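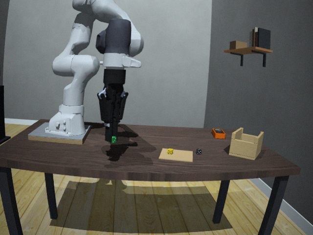 Posted in June by the author of the Drovuscombe Notebook

I have been trying to learn fingerstyle guitar since last autumn. Before that I strummed, mostly the same eight chords, for the best part of twenty years. I could get through most songs at a party and I never thought of myself as a beginner. Fingerstyle has made me a beginner again and I have found that harder than I expected.

The piece I started with was an arrangement of an old tune from a book I picked up in Drerkadby. The book is called Gilchrist, after whoever put it together, and the title page says nothing more than that. It has 59 tunes in it, all in tab with the standard notation above. The one I chose looked simple. It is two parts, sixteen bars, with the thumb going back and forth between the fifth and fourth strings while the fingers pick out the melody on top.

The thumb was the trouble. If I kept it steady, the melody fell apart. If I listened to the melody, the thumb started following it. I spent nearly a month on the first four bars and got quite cross with them.

What helped in the end was playing the thumb part alone with the metronome at 80, and doing nothing else for a week. I did it while the kettle boiled and while the news was on. It is very dull. By the end of the week I could hold a conversation over it, and then I added one melody note per bar, always on the first beat. After that came the notes that fall between the thumb strokes, and those are still the ones that go wrong. 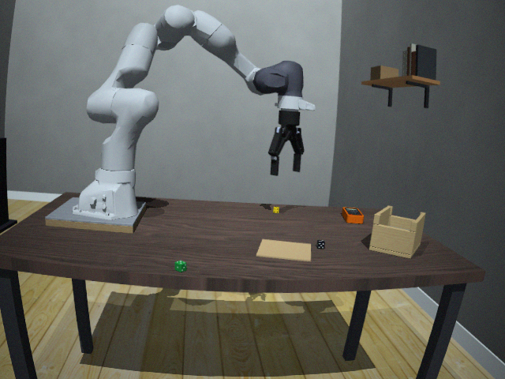 Tab has its limits, as I am sure most people reading this know. It tells you where to put your fingers and very little about how long to leave them there. The Gilchrist book is better than most because you can check the notes above, but I read music slowly and I had been ignoring that line completely. There is a held G in bar six that I played short for weeks. Once I let it ring the whole phrase made sense. The little finger has to stay down on the third fret of the top string while the second finger moves across to the fifth string. It is a stretch at first – mine complained for a few days.

I also looked at some of the free tabs online for the same tune. There were several and no two agreed. One had it in dropped D, which I liked the sound of, but the last four bars were plainly wrong. Another was fine apart from the repeat, which was missing. My advice would be to use them for ideas and trust your ears for the rest.

On strings, I have changed from the twelves I always used to a lighter set. I bought two packets from Nesach, the shop by the bus station, and they are easier on the left hand. The sound is thinner. With bare fingers I can't get the volume I got with a pick, and I did try a thumb pick but kept catching the wrong string with it. I may go back to it when the rest is more settled. For now I keep the nails on my right hand slightly long and file them with the fine side of an emery board.

I have now played the whole tune through more than 100 times, going by the pencil marks in the back of the book. I can play it cleanly perhaps one time in three. The second part is in better shape than the first, oddly, and I think that is down to having learned it after the thumb had sorted itself out. I will probably have to go back and learn the first part again from nothing.

The next one I have my eye on is a slow waltz near the end of the book. The thumb only plays once a bar and the other two beats are pinched chords on the middle strings. There is a barre at the fifth fret in bar nine that I can't hold yet, so I have been using a three-note shape there and leaving out the bass. It sounds all right if you don't know what is missing.

If anyone has worked through the same book, I would like to know how you finger the run in the second tune. The tab has it all in second position, but I keep wanting to use the open strings.

Contact: use the form on the About page | © Drovuscombe Notebook | Back to top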